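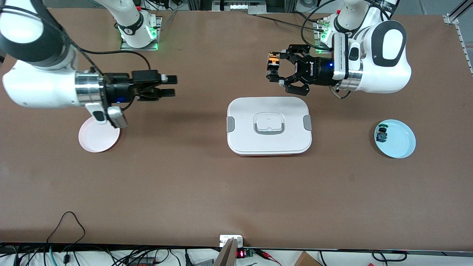

I have been paying for a storage unit in Nomthorpe since the year my mother sold her house, and last week the rent went up to $80 a month. The email called this "a small adjustment to better serve you." I have visited the unit twice. I'm not sure how much better I could be served by a roller door.

So on Saturday I drove out with a thermos, a roll of garbage bags and the sort of resolve you only get from a bill. The keypad wanted a code I'd forgotten. The man in the office, Hrvoje Perić according to his badge, looked me up and read it out loud across the parking lot: 1415. Anyone who'd like my mother's fondue set is welcome to it.

What's in there, mostly, is boxes labelled "Misc." My mother labelled them, and she was a woman who alphabetized her spices, so I'd always assumed Misc. meant something. It means extension cords. It means a biscuit tin of keys to houses we no longer own, and a humidifier in its original packaging with the receipt taped to the lid. There's a chesterfield too, a mustard one from Futton that my parents bought on instalments and then forbade us to sit on. It has held its colour beautifully.
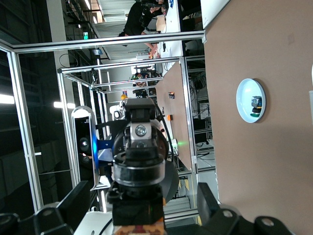 I did the arithmetic on the back of an envelope somewhere around the third box of cords. I've paid more than 3000 dollars to house objects I couldn't have named under oath. You could buy a decent used canoe for that. You could buy the chesterfield again, probably, and be forbidden to sit on it all over again.

My brother's view, delivered by phone from a comfortable distance, was that I should sell the lot online. I listed the humidifier for $50 and within the hour had an offer of six dollars and a question about whether it came with a cat. I took the listing down. Some negotiations you can't come back from.

By four o'clock I had filled the hatchback with things for the thrift store, kept one key because I liked the shape of it, and found my grade seven report card, which says I am "easily distracted by sorting." The chesterfield is still there. It won't fit through my apartment door, and I know this because I measured the door, went home, measured it again and sulked.

I've told the office I'll be out by the end of April. Hrvoje wrote it down in pencil.

We use cookies to remember your preferences. Accept | Manage settings

3 comments

Porska
Six dollars is a strong opening offer for a humidifier. Mine went for a bag of rhubarb.

Dale in the Valley
Pencil! He's met your type before.

Zoubi
Can you take the legs off the chesterfield? We got ours up three flights that way, minus some of the banister.

Recent posts
The Neighbour's Leaf Blower: A Reckoning
Notes on a Disappointing Butter Tart
I Have Joined a Curling League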